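Parcel table: what to do with your boxes before the new year

The parcel table in the side room at Rusidell Hall has been running since October and will carry on through the winter. Kirstin Cowie has taken over the rota from Hamish MacKinnon, who is still doing the van. The notes below replace the sheet that was pinned up by the door, parts of which were out of date.

We need boxes more than anything else at the moment. Last winter we sent out 305 parcels and bought most of the cardboard new, and we would like to avoid paying for it again. Printed boxes are fine. It doesn't matter whose name is on the front, and there is no need to cover up a shop's lettering or turn the card inside out. The only thing we ask is that old address labels come off or are blacked out with a thick pen, as two parcels went astray in October with the previous address still showing.

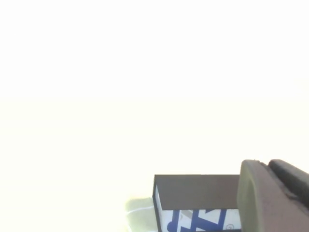 Small and medium boxes are the most useful. Anything longer than your arm is awkward to store and usually ends up in the recycling, so please take those straight to the skip at Munro Road. Shoe boxes are welcome with or without lids. Boxes that have held washing powder or firelighters can't be used for food, however well they have been aired, but Ishbel Cowie will take them for the book parcels if you leave them on the left-hand shelf and tell her what was in them.

Shallow boxes and trays should be kept separate from the deep ones. We use them for sorting, mostly for the small things that get lost at the bottom of a parcel: tea bags, batteries, sachets, sewing kits. A low-sided box can be filled on the table and checked at a glance before it is packed. If you have one with a dark inside, put the pale items in it, and the other way about. Eilidh Guthrie suggested this in October and it has cut down on the number of lists coming back with something missing.

The cloth on the table is to stay on. It wipes down with warm water and a little washing-up liquid, and it doesn't need spray. Please don't cut tape or string on it. There is a board for cutting under the sink, and the knife lives in the drawer with the labels. A few people have asked if the squares are there for measuring. They aren't, but they are handy for lining up a box when you are folding the paper round it.
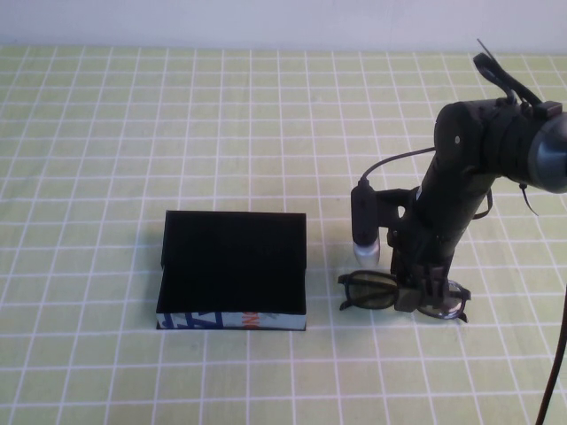 Tape is the other thing we get through. Timothée Chauvin has found a supplier, Jillent, who will let us have it by the carton, and the first carton is in the cupboard. Use one strip along the bottom seam and one across, then the same on the top. A box that needs more tape than that is worn out and should be flattened. The Ukeo labels go on the largest plain side, never over a seam, with the parcel number written in the top corner.

Parcels can weigh up to 8 kilos. The scales are on the windowsill and should be set back to zero after use. If a parcel comes out too heavy, split it between two smaller boxes and write the same number on both, with A and B after it. Tins go at the bottom, glass in the middle wrapped in paper, packets on top. Fill any gaps with newspaper. We have plenty of that and can't take more until January.

The last packing session before the break is on 18/12/2023, starting at 2 and finishing when the van is full. We have 16 people down for it already, which is enough for the table, but another pair of hands for carrying would help Hamish. Speak to Kirstin or leave your name in the book by the kettle. Boxes can still be dropped off over the break in the porch, flattened and tied, please.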